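From: Delia Preda
To: suture-practice list
Subject: Re: [suture-practice] pads that tear, and where to put the needle in

Hi all,

Sorry for the slow answer, it has been one of those months. Emilian's message from last week is the one I keep coming back to, so I'm quoting the part I want to pick at:

Emilian Avram wrote:
> I bought two of the Skultlow pads for our January group and I'm not
> sure I'd do it again. The surface is nice and smooth, but by the
> third stitch the edges of the wound had started to rip, and once one
> hole goes the thread just cheese-wires straight through to the gap.
> Is it the pad or is it us? Also, how far back from the edge does
> everyone go in? My people are all over the place. One goes in so
> close she's practically in the wound, and another takes bites you
> could park a car in.
>
> One more thing: does anybody draw guide dots, or is that cheating?

OK! Pads first. I think it's a bit of both, the pad and you (sorry, Emilian). I've used the Skultlow ones and they are less forgiving than the Sirkuveck kind, which have a mesh layer somewhere in the middle that catches the thread before it can rip all the way out. But I've also watched people wreck a brand new Sirkuveck pad in ten minutes flat, and every time it was the same thing. They push the needle in at a slant, and then when it doesn't come up where they wanted, they lever it. You can't lever a curved needle. It wants to travel along its own curve, and if you drag it sideways the hole turns into a slot, and a slot in silicone is a tear waiting to happen.

So what I drum into everyone is to start with the point square to the surface. Hold the needle so the point is looking straight down at the pad before it touches, go in, and only then start turning. It feels wrong for the first dozen stitches because you want to aim at the other side. Don't aim at the other side! The curve gets you there. If it comes up short, back it out the way it went in and start over with a fresh bite.

Now the distance from the edge. I used to be very strict about this and I've loosened up. For the pads with a wide, open wound I tell people to pick a distance and then keep it the same on both sides and the whole way down, and I care a lot more about the "same" than about the distance. Uneven bites are what give you that ridge where one side climbs over the other. The exception is the pads that are already on their last legs, where I have everyone move back a bit into clean material so we can get one more evening out of them. Selorm Frimpong taught me to turn a tired pad around and work from the other end, too, which sounds silly but most of us wear out the top half and hardly touch the bottom.

Guide dots: not cheating at all. I do dots for the first 12 stitches, then dots on the entry side only, then nothing. A fine-tip permanent marker works and rubs off most pads with alcohol. (Test a corner. The Noltholm pads hang on to the ink forever, and I have one with purple freckles to prove it.)

A few odds and ends while I'm at it. Thread length matters more than people think, and most beginners cut it way too long and spend the evening pulling yards of the stuff through one hole, which saws at the pad every single time. Shorter pieces, more knots, happier pad. Needles go dull, too. If you have to lean on it, change it. We had 11 people in the last group sharing a box that should have been thrown out a year ago, and I blamed the pads for half the night before I tried a new needle and it slid in like nothing. And wipe the pads down before you put them away, then dust them with a little cornstarch or they stick to each other in the drawer. Ursu sells a powder for it, but the baking aisle is cheaper.

As for grip, I like the needle held firmly by the very end of the jaws, and closed all the way before the point goes anywhere near the pad. If it swivels, stop and grab it again. A needle that turns in the jaws halfway through is the other big reason for ugly holes. This is the kind of entry I mean, nearly straight down, with the jaws shut tight on it and the point gone in by the top of the red part:
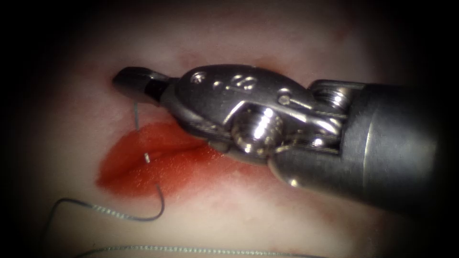

Dayana Villca wrote back to me off list that she disagrees about the dots, and said I could pass it on: she thinks people get hooked on them and then freeze the minute they're gone, so she has her group scratch one faint line along each side of the wound and judge the spacing by eye from the very first stitch. She also says I'm too easy on short bites, and that anything that tears should be cut out and done again.

I don't mind the line idea at all and I'm going to try it with the next bunch. On the cutting out I'm less sure, pads being the price they are, but maybe on the old ones.

Emilian, to answer you properly, I'd finish off the two Skultlow pads with shorter thread and fresh needles before you give up on them. If they still rip, write me and I'll mail you one of my Sirkuvecks so you can compare them side by side. I have a stack of 17 and some of them have never been touched. And if anyone has found a decent pad with a curved wound, please post the name, we're all pretty bored with straight lines here.

Delia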